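Search the community All topics Ask

Skirow fabric handling kit: suitability for a small linen service

Posted by Wouters Linen Desk in Automation and Equipment
14 replies hidden, 2 shares

Our department is reviewing the Skirow fabric handling kit for use in a small linen service. The supplier, Polten, offers it with a two-finger gripper, a wrist camera and 50 hours of remote setup support. We would be grateful for comments from organizations that have operated the kit with thin white goods. Our particular concern is whether the fingers hold a single gathered point of cloth securely, and whether the finger coating will mark the fabric over time.

Polten Users Group, Tronutham
Our site has operated the kit since May. The standard fingers are adequate for napkins, pillowcases and light sheets. We advise setting the grip force at the lowest value that holds the cloth, and raising it only after a full trial batch.
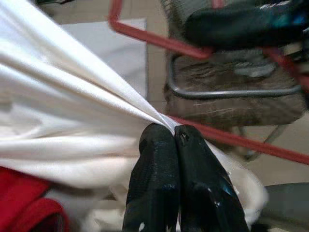

Smooth fabrics require more attention than cotton. They slide between the fingers when the lift is fast, and the supplier's default lift speed is too high for them. We reduced it and recorded 2 dropped pieces in a batch of 104, which our management accepted.

With regard to marking, the finger coating does wear. We inspect it at the start of each shift and wipe it with a dry cloth. Replacement fingers are sold in pairs and should be included in any budget request. The support hours were used mainly on camera setup, and the staff assigned to us were competent.

linenroom_east
We had it on loan and sent it back. Too slow for us. Ask for the loan before you sign anything.

Workshop Services Office
The wrist camera is mounted close to the fingers, and large pieces can block its view of the bin. A second, fixed camera is available at additional cost. The written quotation should state whether it is included, as ours did not.

Comments (3)

dryside: Does the loan include the support hours?

linenroom_east: Ours did not.

Wouters Linen Desk: Thank you. We have requested a revised quotation with the fixed camera and one spare pair of fingers.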